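### 4.2 Finger comparison on fleecy cloth

We compared two finger sets on the same arm, the tapered Olmont pair and the flat Tatach pair, using one wrist camera and one controller. Each set made 40 grasp attempts per garment, and the full log holds 2,022 attempts. The approach height was fixed from the first depth reading and was not corrected on the way down. Grip force was held at the Jaltska controller's default setting. Figure 3 gives two wrist views of soft gray cloth.

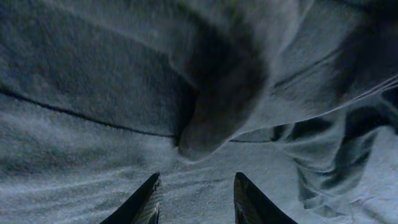
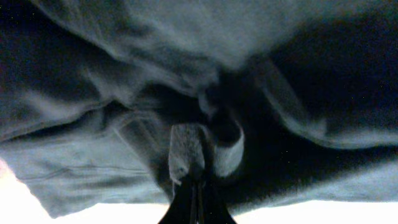

**Figure 3.** Wrist camera views: fingers spread (first) and fingers together at the cloth (second).

Grasp point selection used the edge detector of Section 3, trained on 1,000 labeled crops from the June sessions. The detector scores long dark lines as hem candidates, and on flat cloth this works well. On bunched cloth a deep fold gives much the same response. In the first view of Figure 3 the thin seam on the left runs into the dark central fold, and a score based on contrast alone does not separate the two. We therefore added a width term, which lowers the score of any dark region wider than the finger gap. The term removed 286 false candidates from the log - most of them on fleece - but it also rejected a few thick hems that both finger sets could have held. Begović cloth markers were tried as an alternative and dropped after they shifted during regrasping. The width term is kept in all results that follow, with the same threshold for both finger sets.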